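Tulip Questions — Kendside Flower Room

Answers to what people keep asking at the counter and by email. Page put together by Kalevi Vainio, last updated Saturday, May 16, 2020. If yours isn't on here, write and I'll add it.

When do you have tulips?
First bunches in February, last ones about now. After that it's peonies and you'll have to wait.

How many in a small vase?
Fewer than you think. One, two or three. A narrow opening pinches the stems and they drink badly if you stuff it.

Do I need to cut the stems?
Yes. Half an inch off the bottom, sharp knife or good scissors, straight or slanted, doesn't matter much for tulips. Again every second day if you remember.

How much water?
Two or three inches, cold. Top up daily, tulips are thirsty. In a tiny vase check morning and night.

Leaves on or off?
Anything that would sit under water comes off. Leave the rest. I like a long leaf or two next to the bloom, looks less bare.

Mine flop over the rim. Are they dead?
No. They bend toward the light and keep growing after cutting, sometimes a good inch. If you want them upright, roll the bunch in newspaper up to the heads and stand it in cold water for an hour. Or let them lean. I let them lean.

Does a penny in the water help?
Never seen it do anything. Same with sugar. Clean vase, fresh water.

Which color vase for which tulip?
Whatever you have at home. We mostly go with pink in the colored glass and reds in clear, but there's no rule. A dark vase hides cloudy water, which is handy if your lazy about changing it. Clear glass shows the stems, so trim the leaves properly.

Do the vases have to match?
No, and I'd rather they didn't. Three small ones, different shapes, spaced out along a table. Round next to squarish is fine. Keep the heights close so one doesnt boss the others.
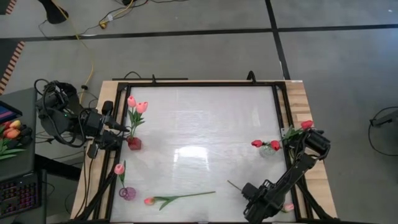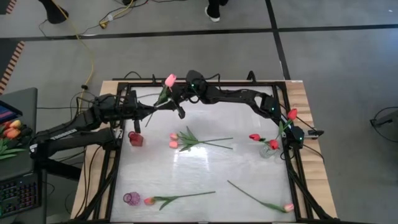 Pink tulips, and reds by the clear vase on the right. Small colored vases to the left in both.

Can I mix pink and red in one vase?
Sure. I keep them apart for small pieces, one color per vase, and mix them on the table instead. Big jug — mix away.

What order do you do it in?
Vases out first, empty, move them around until the spacing looks ok. Then water. Then flowers, tallest first. Lay the stems flat on the bench while you choose, heads all the same way so you don't crush one under another. Spare stems go back in the bucket, not left out.

Where do I hold the stem?
Low, under the leaves if you can. Never by the head. The petals bruise and the mark shows by the next day.

How long will they last?
Five days, a week in a cool room. Keep them off the radiator and away from the fruit bowl. Also not in with fresh cut daffodils, the sap is bad for them.

Are tulips ok around cats?
No. Bulbs are the worst part but keep the whole plant out of reach. Dogs too.

Can I buy the little vases?
Some of them. The Aoki line is on the shelf by the door, mostly clear and red. The Hillik ones are sold out, more in the fall maybe. We don't ship glass, too many breakages.

Do you do tables for events?
Yes, up to 60 places. Biggest order so far was 233 stems and that was a long night. Need two weeks' notice and a color, "springy" is not a color. Vases are on loan, bring them back rinsed please.

Is there a class?
Small vase evening, 26 dollars, flowers included, glass not. Paused for now. Sign up for the list and you'll get a note when dates are back.

How do I pay / pick up?
Order through Sistent, link is on the front page. Pickup at the side door, ring once. Bring a bucket or a wet towel for the stems if the drive is long.

Can I return flowers?
No. If something is wrong with them tell me same day, with the order number, and I'll swap the bunch.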